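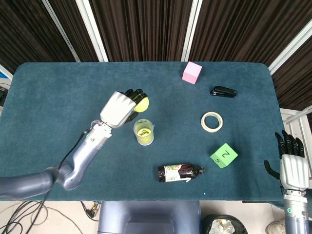

**Walk-round checklist, Vurden Hall, ground floor and stairs**
Jun 10, 2022. Inspected by Tyyne Ikonen. Previous visit: May.

Marks: OK / Fix / Not convinced. I use the third one where somebody has told me a thing is fine and I haven't seen it be fine.

## Entrance and corridor

- [x] Front door opens fully from inside without a key. **OK**
- [ ] Door closer. **Fix.** Still slams. The May sheet says "adjusted". I let it go from half open three times and it banged the frame three times.
- [x] Mat lies flat. **OK**
- [ ] Emergency light over the inner door. **Not convinced.** Comes on with the test key, but I only held it for a minute. The log claims a full-length test with no start time and no finish time. I would like both written down.
- [ ] Corridor width. **Fix.** 70 cm clear beside the stacked chairs. Everyone agrees they are there temporarily. They were there temporarily in May.

## Stairs

- [x] Handrail firm on both sides
- [ ] Nosing on the fourth step up. **Fix.** Lifting at the left end, and the screw provided for it has been turned until it spins. A longer screw won't help if the wood underneath has gone soft. Take the strip off and look.
- [x] Light switches work top and bottom
- [ ] Cupboard under the stairs. **Fix.** Paint tins, a rolled carpet and two cardboard boxes marked Busavau. Nothing that burns is to be kept under the only stairs. I have written this before.

## Kitchen

- [x] Fire blanket on the wall, tapes hanging down
- [ ] Extinguisher. **Not convinced.** Needle in the green, but the service tag has been filled in with the same pen and the same hand for several visits running. Lahtinen should send their own paperwork. A tag proves that somebody owns a pen.
- [ ] Water heater. **Fix.** 69 degrees at the tap with my own thermometer, left running until it settled. There is no warning sign over the sink and children use this kitchen. Sign today, mixing valve when the plumber can come.
- [ ] Fridge seal. **Fix.** Paper test: the sheet slides straight out along the bottom edge.
- [ ] Extension lead behind the kettle. **Fix.** Rated at 2000 watts on its label, and it has a kettle and a toaster plugged into it. I was told they are never on together. Who checks?

## Main room

- [x] Both fire exits unlocked, bolts move freely
- [x] Exit signs lit
- [ ] Tables, folding legs. **Fix.** One catch doesn't click. Turned to the wall with tape on it.
- [ ] Window restrictors. **Not convinced.** Skorport fitted them and the invoice says all windows. The one nearest the stage opens as far as I care to push it.
- [x] First aid box sealed, contents in date

## Outside

- [x] Assembly point sign readable from the door
- [ ] Ramp. **Fix.** Moss along the shaded side. Someone has put salt on it, in June.
- [ ] Bins. **Fix.** Too close to the back wall again. There are chalk marks on the ground showing where they go.

## Before the next visit

Kitchen lead and stair cupboard first, inside 18 days. Please don't send me a message saying "all done". Send the Lahtinen paperwork and the light log with times in it, and leave the old stair nosing out so I can see the back of it.

T. Ikonen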